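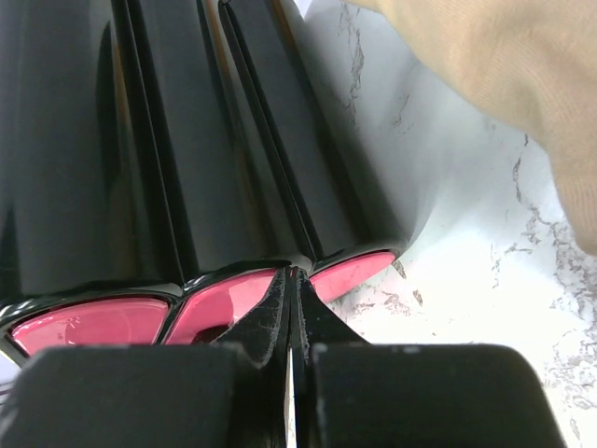

1/7 Changes to how Brovum closes out fit-out projects

2 min read

From January, every Brovum client will have one named closeout manager, appointed before work on site begins. Until now the role was filled in the last weeks of a job, and clients told us it came too late.

2/7 Kaja Jankauskaitė will lead the closeout team. She joins us from our Bendia office, where she ran handovers for retail and clinic work. Siebe Nijs remains the contact for all projects already under contract.

3/7 We reviewed 688 items left open at handover across our recent contracts. Of these, 579 were minor: paint, door hardware, labels, missing keys. Most could have been settled while the trades were still on site.
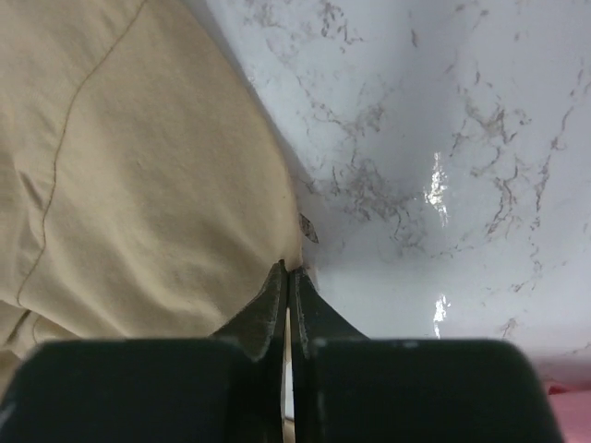
The larger items were nearly all late deliveries or design changes that had been agreed by phone and never written down. Both will now be recorded in the weekly report, with a name and a due date beside each one.

4/7 Clients will be invited to walk the site with us twice before handover – once when ceilings are closed and once when floors are finished. Notes from each walk will be sent out by 5 p.m. the same day.
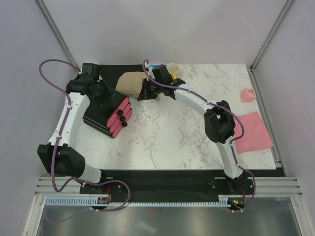 5/7 For our trade partners, the final payment will be released in two parts. The first follows the second site walk. The second follows receipt of manuals and warranty papers. Partners with questions on current invoices should write to Iddrisu Ackah in accounts.

6/7 The Josis warehouse project will be the first to run under the new terms. Gintarė Org is the project lead, and the client has agreed to a review meeting four weeks after handover.

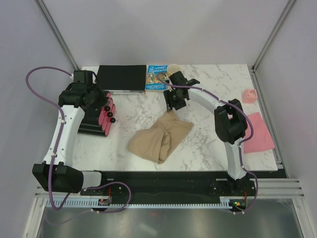
Tabletop with two arms mounted along the front edge.

7/7 The full closeout terms are available from any Brovum office on request. Existing contracts are not affected unless both parties agree in writing – please speak with your project lead if you would like to move to the new terms.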